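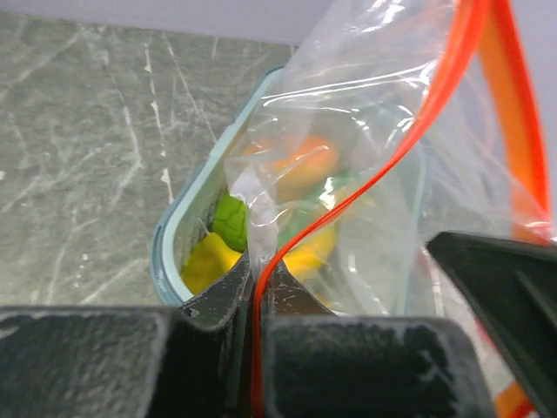 Imani Haddad reckons the whole afternoon could have been a video, and that an open day where the visitors stand behind a rope for two hours is just telly with worse seats. She said so on the bus home and again by text the next morning.

I don't agree. Bit late writing this up, Christmas got in the way.

Jan 5, 2024. Notes from the Kestari open day, then, plus opinions.

Went in December. 249 people on the list, one kettle. Three demos running: a shelf picker, a folding thing (off for repairs when we got there), and the bag job, which is the one I'd cross town for again. Zip bag, food container, clay or toy food in bright colours. Cabbage-looking ball, some yellow lumps. Gripper has hold of the plastic right at the zip, bag hanging open over the tub.

Clear plastic. That's the bit people walked past. Everyone wants the big arm swinging boxes about. But a box keeps its shape and a box doesn't throw the lights back at you. A bag wrinkles, shines, goes a different shape every time you breathe on it. My own hands make a mess of freezer bags most Sundays.

And on a video you'd get the good go. One clean take, music on top. In the room we got 40 minutes of it, bad goes included, and the young woman from Kestari running it never once talked over a miss. She just set it up again. Reset, wait, reset. I learnt more from the waiting than from the talk upstairs, wich had 344 in big letters on a slide and no clue what of.

So my view, for what its worth. More open days like this, fewer launches. Show the dull jobs. Show them going wrong. If a firm wants to sell me a kitchen robot I want to see it with a slippery bag at ten to four when the staff are tired and the room's hot.

Where Imani has a point: the rope. Too far back, and the screen was tiny. Those of us at the side saw elbows mostly. Let people stand closer, six at a time, timed slots, whatever.

Ersoy have one in the spring apparently. I've put both our names down. Haven't told her yet.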